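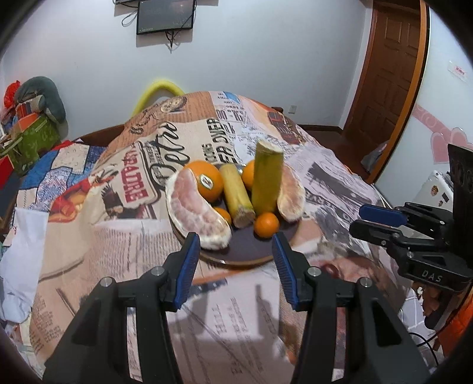 Ribbed blue pads, jaws open, fruit plate on the newspaper print.

Santosh Solanki
1/ Pad comparison on the hand-held parallel-jaw grippers. Same jaws throughout, two pad types: the ribbed blue one and the flat grey silicone from Rurlow we used up to November. Fruit as the target because it is cheap, varied and marks easily.
14 replies · 38 shares

2/ Peeled pomelo is the hardest item on the list. The membrane tears under shear well before it tears under direct pressure. With the flat pad the segment slid along the jaw and we closed further to compensate, which split it. The ribs let us stop closing earlier.
6 replies · 11 shares

3/ Mandarins are easy with either pad if the approach is level. Come in tilted and one jaw touches first, the fruit rolls, and you chase it across the plate. The pad makes no difference to this. It is wrist angle and patience.
9 replies · 17 shares

4/ Wide lens on the gripper: good for keeping both fingertips and the target in view, poor for judging the last bit of distance. Straight lines bend badly towards the corners. Ankit Grewal wants a narrower lens. I would lose sight of the second gripper, so no for now.
3 replies · 5 shares

5/ The patterned cloth stays. Segmentation on a plain white surface scored well and told us very little. Large print next to the fruit produces false edges, mostly at heavy black lettering, and pale pomelo over pale newsprint columns is the worst case we have.
11 replies · 22 shares

6/ Two-handed set. Right gripper open either side of the front mandarin, left gripper pointed at the pomelo segment on the cloth. Loose grapes in front. Both streams need to agree on time or the set is useless for training. 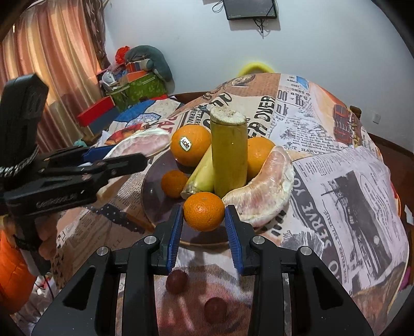
7/ Sync. The Filell controller logs finger width and stamps each sample, but its clock drifts against the cameras over a long session. Bianca Costache now closes both grippers fully at the start and end of each take and aligns on that. Crude. Works.
8 replies · 19 shares

8/ Pad wear after 560 closures: the ribs near the tip have started to round off, the rest look as new. Juice in the grooves is the bigger nuisance. Warm water and a soft brush between sets. The flat pad wipes clean in one go, its one clear win.
4 replies · 7 shares

9/ Going to 1000 closures before I swap anything permanently. Grapes are next, ribbed pad only. If anyone has numbers for a softer pad on small fruit, please reply with the hardness as well.
21 replies · 44 shares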